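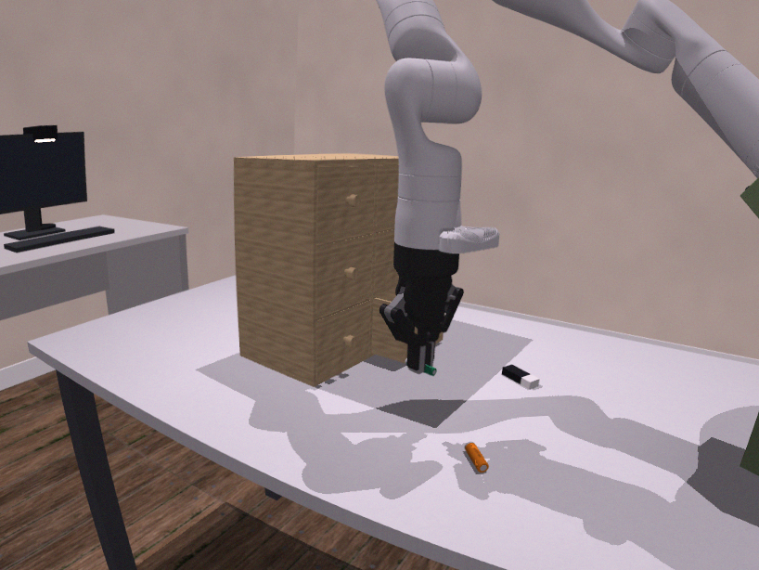 Movie night at home, minus the faff

I love a big series binge, and a few small jobs beforehand make it so much better!

Start your downloads before dinner if the whole street streams at 7 pm. One season of our favourite crime show took up 19 GB, so clear out the episodes you've finished first.

Wipe the telly with a dry microfibre cloth – never spray cleaner straight onto the screen. For grubby remote buttons, take the batteries out and go round each one with a barely damp cotton bud.

Dialogue too quiet? Look for a speech or night mode in the sound menu (ours was buried under Advanced) and turn the bass down a notch.

Popcorn goes in a lidded pot, 50 g of kernels per person. Salt it while it's hot, and put a spare bowl out for the duds.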